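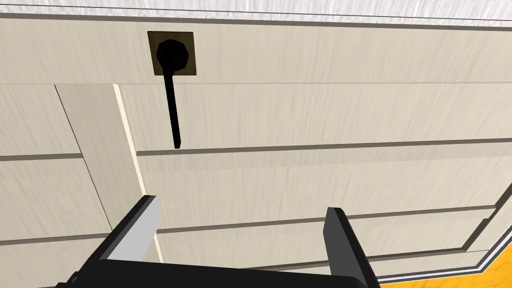 6 min read

How to clean and wax kitchen cabinet fronts without ruining them

When we moved to Birkholm, the kitchen fronts felt sticky near the stove and dull everywhere else. My first idea was to sand everything and start again. A man in the paint store told me to wash them properly first, and I am glad I listened. I have now done this job two times in our own kitchen and once at my sister's place, and I write down the method the way I do it.

It is meant for fronts with a clear finish, oil or varnish. For painted fronts, do the washing part and stop there. For foil or plastic fronts, do not use wax, it only makes smears.

What you need

Dish soap, the plain kind without hand cream in it
Two buckets
Cotton cloths, old T-shirts are fine
A soft toothbrush
Wooden toothpicks
Sandpaper, grit 400
A soft paste wax for furniture (I use the clear one from Fustar)
A small screwdriver
Masking tape

Step 1. Test what finish you have

Open a door and choose a place on the inside, low down. Put one drop of water there and wait ten minutes. If the drop still stands like a small ball, the finish is closed and healthy. If the wood became darker under it, the finish is worn, and you must work with a cloth that is almost dry in all the next steps.

Then put a little wax on the same inside place and look at it the next morning. Some waxes make light wood more yellow. It is better to learn this where guests do not look.

Step 2. Take off the handles

Most handles are held by one or two screws from behind. Support the handle with one hand while you turn, or it will fall and scratch the panel below. I did this once and the scratch is still there.

Put the screws back into each handle right away and stick a piece of tape on it with a number. Write the same number on tape inside the door. Handles look all the same until you try to put them back, and then one screw is too short. If a backplate is glued by old grease, do not push a knife under it. Lay a warm wet cloth on it for some minutes and turn it gently.

Step 3. Wash

Fill one bucket with warm water and a small spoon of dish soap, the other with clean water. Wring the cloth until it does not drip. Wipe in the direction of the grain, one front at a time, then wipe with clean water, then dry. Do not wash the whole kitchen with soap and come back later for rinsing.

Begin at the bottom and go up. It sounds wrong, I know, but dirty water that runs over a dry dirty panel leaves lines which are hard to remove. On a panel that is already wet it leaves nothing.

The grooves are the slow part. Grease and flour sit there together and become like glue. Use the toothbrush with soap water, and for corners a toothpick with the cloth around it. Never a metal point. In my kitchen the grooves took longer than all the flat surfaces together.

Wait overnight before the next step. Leave the doors a little open.

Step 4. Sand, but only where it is needed

If the surface feels smooth to your fingers, skip this. If there are rough places, take the 400 paper and go over them lightly, along the grain, three or four strokes. You want to remove only the small hairs. Many people ask about using 3000 paper at the end for more shine. It exists and I tried it, but for a kitchen the wax alone gives enough – and with very fine paper you can polish a spot so much that it looks different from the rest.

On veneer be extra careful at the edges, there it is very thin.

Wipe the dust with a barely damp cloth and let it dry.

Step 5. Wax

Take less than you think. A piece the size of a pea is enough for a drawer front. Rub it in small circles first, then finish with long strokes along the grain. Keep it out of the grooves, where it dries white. If it happens, the toothbrush takes it out while it is still soft.

Wait 20 minutes and polish with a clean cloth until the cloth slides easily. Put the handles back the next day. Do not tighten them very strong, only until they do not move.

How often

I wash the fronts near the stove every month and wax all of them every 6 months. Old cloths with wax I dry flat outside before I throw them away – read the text on the can, some products can heat up when the cloth is folded.

Comments (3)

murov_kitchen
Thank you, the numbers on the tape saved me. What do you do with black handles that have lost their color? Mine are gray where the fingers go.

Reply from the author
I wash them and put a little of the same wax. It helps for some weeks. For a longer result you have to paint them.

Bastos77
I used vinegar in the water for years and now my doors are matte in patches. Wish I read this before. Will the wax cover it?

We use cookies to remember your settings and to count visits. Accept all | Only necessary | Read more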